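Home News Projects People Contact

Filed under: Working Practice / Robot Cells

House rules for the folding cells, second edition

The new rules for our two-armed cells are out as of 17th December, and I'm more pleased with them than anyone should be with four pages of procedure! The first edition grew out of sticky notes. The second was argued over line by line between our group and the people at Skustport, and it reads like something you could hand to a new operator on the first morning.

The biggest change is how a run begins. Cloths to be handled are placed by a person with both arms parked, and the operator says "clear" out loud before anything is powered. We used to let people reach in between folds if the arms were holding still. That has gone. An arm holding still is a powered arm, and the new text says so in its first paragraph.

Next comes the tray rule. Finished rolls go in side by side, long axis running near to far, and a roll that starts to come loose stays where it was put until the run is over. People hate this one (I did too), but a tidied tray makes the log worthless – you can no longer tell what the arms did from what a helpful hand did afterward. 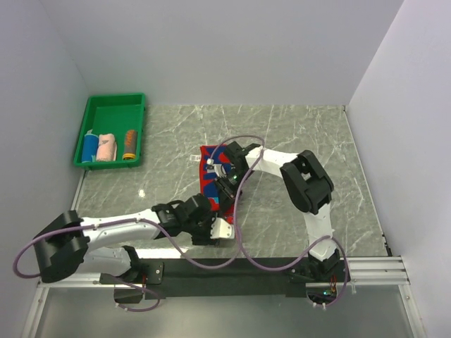
Emerson Guimarães wrote in after reading the draft to say that the rule on cables deserved to be much stricter. He would like slack checked at full reach on both arms before every session, with the result written down, and he thinks a weekly check is a habit left over from single-arm work, where there is no second elbow to snag on. He also asked why tags and loose labels on the cloths were left to the operator's judgment when the rest of the sheet is so exact.

Both good points, and both are in. Cable slack is now a line on the start sheet, signed each time. Tags may stay on, but the sheet has to say so, and runs with and without tags are no longer pooled in the same results table. I love this last change. We went back through 3890 logged folds and found about 400 where we couldn't say either way, and every one of those is now marked "unknown" in the Sindico archive.

The speed limits stay as they were until February, when we go over them again with Skamier. If you run a cell and have views on shared space between the two grippers, please send them before then – short notes are fine, and so are complaints.

Printed copies are in the rack by the door. Please recycle the old ones, including the one with the coffee ring that everybody seems to prefer.

Contact the newsletter desk | © Skustport Robotics News | Back to top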